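4. Antes de encender el deshumidificador

Ya casi ha terminado, y le agradecemos la paciencia. El Wasen 40 es un aparato agradecido, pero conviene que empiece con buen pie -- son cuatro pasos y se hacen sin prisa.

4.1 Coloque el aparato de pie sobre un suelo firme y nivelado, y déjelo reposar 4 horas si ha viajado tumbado.

4.2 Deje 40 cm libres por detrás y por los lados, y mantenga apartadas las cortinas, que tienen la mala costumbre de acercarse a la rejilla.

Nota: en sótanos y trasteros con menos de 18 °C, el compresor se detendrá de vez en cuando para descongelarse. Es normal, no hace falta tocar nada.

4.3 Encaje el depósito hasta oír el clic. Si prefiere el desagüe continuo, conecte la manguera Cerberg (ref. 2834) y compruebe que baja sin dobleces.

4.4 Enchufe el aparato directamente a la pared, sin regletas ni alargadores.

Precaución: no pase el cable por debajo de alfombras ni lo mezcle con otros cables sueltos por el suelo.

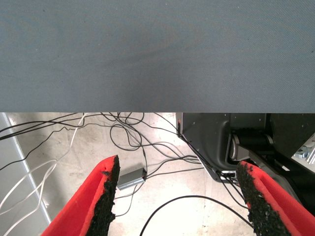 4.5 Pulse el botón de encendido y elija la humedad deseada con la rueda. Para una vivienda habitada, empiece por la posición media y vaya ajustándola durante los primeros días, según lo note usted en casa.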